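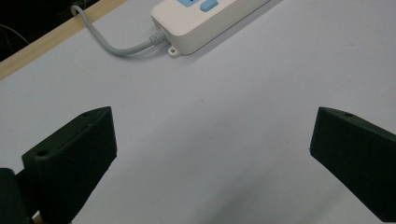

Open fingers, a white power strip and its cable on the tabletop. Chores like this one are harder than they look.

Magazine > Technology > At Home

Search this site Enter keyword Go

Print this article | E-mail this article

Can It Plug In the Lamp Yet?

2022-11-27

By Chepkoech Rugemalira

I have spent a good part of this year asking people who build robots one question: when will one of these things tidy behind my desk? I don't mean vacuum around it. I mean pick up the power strip, put it back where it belongs and plug the lamp into it.

The short answer is not yet. The long answer is much more fun!

At Skosel, a small workshop that tests machines on everyday jobs, the chore list runs to 234 entries. Fold a dish towel. Hang a mug. Sort the bolts that rolled under the bench. The crew there will happily talk for an hour about any of them, but ask about cords and they all start talking at once.

A mug keeps its shape when you grab it. A power cable doesn't. Pull on one end and the middle swings somewhere new, maybe over the edge of the table, maybe around the very thing you were reaching for. You and I fix that without thinking (a little tug, a flick of the wrist). A machine with two stiff fingers has to work out where the cable went before it can do anything about it.

Then there's the strip itself. It's smooth, it's wider than it is tall, and if it's white and the table is white too, a camera can have real trouble finding where one stops and the other starts. Rocker switches want a firm push in the right spot. Too soft and nothing clicks, too hard and the whole strip goes skating away.

I watched 20 tries at moving a strip from one side of a bench to the other, and 19 of them ended with it where it was supposed to go. I cheered, I admit it. Then somebody moved the bench lamp, the shadows changed, and the next set went badly enough that we all broke for lunch.

Shop floors are further along. Mwaipopo, which packs small appliances, has had an arm coiling cords since March and lets it handle up to 1,126 a shift. Every cord there is the same length and arrives facing the same way, though, and my desk has never offered anyone that kind of help.

Still, I came home excited. The fingers are getting cheaper, the practice is piling up, and the people doing it are stubborn in the best way. Skosel plans to try three-prong plugs next, starting with an outlet at table height. The one behind my couch will have to wait.

Print this article | E-mail this article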